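About Closdale Family Rooms

Started by Nazareno Fontana and a few neighbours, out of a spare room on Galtier Street.

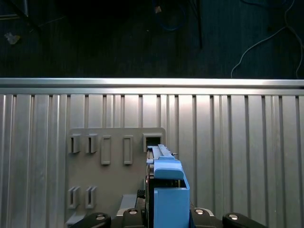
We give families a place to stay while a child is in hospital. 6 rooms, shared kitchen, laundry down the hall. No bill at the end. Last year 181 families came through, some for a night, some for more than 55.

Money comes from the Pace Walk every November, plus whatever people drop in. Westex looks after the van, thankyou!!

Drop-in coffee Tuesday mornings, all welcome. Parking out back, please dont block the neighbour's drive. Donated toys need to be new, sorry, hospital rules.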